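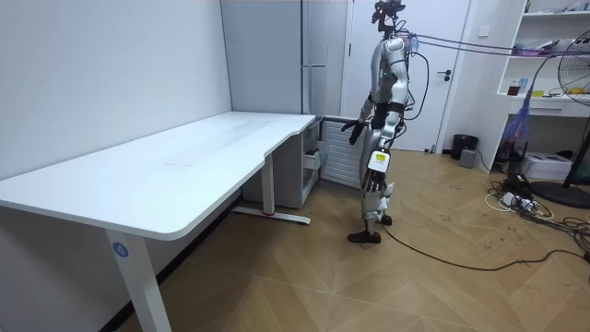 Slide 2: Why small offices lose heat

Start with the Vutbridge building. Gas use in February was 2,805 cubic metres for one floor. Khoa Quách checked the meter twice.

Most of it went out through the window frames — the glass itself was fine. Pause here and ask who has felt a draught at their desk.

Slide 3: What we tried

Foam strip on 59 windows. Cost was just over $200 for materials. Labour was two of us and a ladder. Mention that the grey strip held its colour and the white one didn't.

Slide 4: Thermostats

Akihiko Yoshida's point: set it once, lock the cover, put the number on the wall. Nemora did the same upstairs and had fewer complaints.

If time is short, skip to the rebate form. Copies are by the door.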